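腕部视角下的网格归一化：一个不太起眼的改动

上一篇写了示教数据的清洗流程，这篇接着记策略输入端的一项改动。起因是 Fergus Gourlay 在组会上问了一句：如果把腕部相机的图像换成低分辨率版本，抓取成功率会掉多少。当时没人答得上来，于是做了一组对照。

任务设定

任务是“取球入杯”的简化版：桌面上有若干网球，策略需要选定一个，移动到位，抓取，再放到目标格内。透明杯在一部分回合里作为目标容器，在另一部分回合里只作为干扰物。选透明杯是有意为之，它的轮廓依赖反光和背景，对纯 RGB 输入不友好。

示教数据共 1,833 条，经过筛选后用 1,000 条训练，396 条留作验证，其余因时间戳错位或动作中断弃用。控制频率 20 Hz，动作空间为末端位姿增量加夹爪开合量。采集软件是内部的 Mavo，训练脚本沿用 Mottram 那一套，没有改动优化器和学习率。

工作面用棕色纸板铺底，蓝色美纹胶带分格。胶带网格有两个用途：一是摆放物体时便于复位，二是给归一化模块提供几何参照。纸板表面偏哑光，反光比白色桌面弱，胶带边缘在腕部图像里比较容易提取。

归一化的做法

腕部相机随末端运动，同一个球在图像中的尺度变化很大。以往的做法是让网络自己学这个变化，靠数据量硬压。这次在编码器之前加了一步：检测胶带线段，求交点，用交点和线段方向估计一个局部单应矩阵，再把矩阵的参数作为附加的低维输入拼到视觉特征后面。图像本身不做变形。

早先试过直接把图像拉正到俯视，效果不好。单应只对平面成立，球和杯都有高度，拉正之后球变成拖长的椭圆，杯口的形状也不对，策略在接近阶段会系统性地偏向远端。只传参数就没有这个问题。

线段检测用的是常规方法：HSV 阈值取蓝色区域，细化，霍夫变换，再按方向聚成两组。每一组至少要有一条长度超过阈值的线段，否则该帧标记为无效，沿用上一帧的估计并按末端位姿做外推。连续无效超过 20 帧则把附加输入置零，同时置一个标志位，让网络知道几何信息不可用。

比较典型的一类输入是杯口占据近景，两个网球一近一远，近处的球紧挨着两条胶带的交叉处。交叉点没有被球盖住时，估计通常稳定；杯壁内的偏蓝反光则可能混进阈值结果，需要靠线段长度和方向一致性剔除。
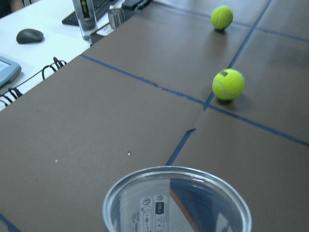

对照组与结果

一共四组。A 组为原始分辨率，无附加输入；B 组为原始分辨率，有附加输入；C 组边长减半，无附加输入；D 组边长减半，有附加输入。四组使用同一批训练数据和同一组随机种子，评测时的初始摆放也一致，由 Amber Hartley 按格号复位。

排序是 B 最好，D 次之，A 与 D 很接近，C 明显落后。也就是说，低分辨率损失的那部分性能，大致可以由几何参数补回来。A 与 D 之间的差距小于种子之间的波动，我不打算对它下结论。

失败类型的分布比总成功率更有参考价值：

1. 选错目标。四组差别不大。远处的球和近处的球同时出现时，策略偶尔在两者之间犹豫，末端停在中间位置附近来回摆动。这是动作多峰的问题，附加输入对它没有帮助。

2. 接近深度不准。C 组最多，B 组最少。典型表现是夹爪在球的上方提前闭合。加入单应参数后这一类下降最明显，与预期相符，网格尺度本身就携带高度信息。

3. 碰杯。A、C 两组偏多，主要发生在杯子位于图像下缘、只露出杯口的时候。B、D 两组有所改善，但仍未消除。杯子本身没有进入几何估计，改善应当来自末端高度更准，具体机制没有单独验证。

4. 误把标签当作边缘。只在可视化注意力图时见到，杯子附近的白色小标签会吸引一部分响应。对最终动作的影响暂时看不出来。

局限

方法依赖胶带。离开网格就没有参照，标志位置零之后性能退回到无附加输入的水平，略低一点。有人会说直接用机器人正运动学算相机位姿即可，确实可以，前提是手眼标定准确。我们这台的腕部支架拆装过多次，标定漂移一直是老问题，视觉估计的好处是不受它影响。两种来源的融合在 Cotel 那边的台子上试过一轮，权重没调好，数据不放上来了。

另外，工作面之外的桌面区域没有做遮罩。键盘、鼠标、线缆之类的东西会随视角进入图像上部，训练集和验证集里都有，分布相近，所以当前的评测反映不出背景变化的影响。换一张桌子会怎样，需要另测。

实现上的两点备注

蓝色阈值对白平衡敏感。相机自动白平衡必须关掉，否则偏冷光照下白色桌面也会落进阈值范围。固定之后，线段检测的无效帧比例降到可以接受的程度。

单应参数在拼接之前要做归一化，八个自由度的量级相差很大，直接输入会使训练初期损失震荡。目前用训练集的均值和方差做标准化，透视项单独乘一个系数，系数是手调的。

代码整理后会并入 Bunovgate 的主分支，计划在 July 那个版本里带上。下一步先处理第 1 类失败，准备把动作头换成扩散形式，其余部分保持不变。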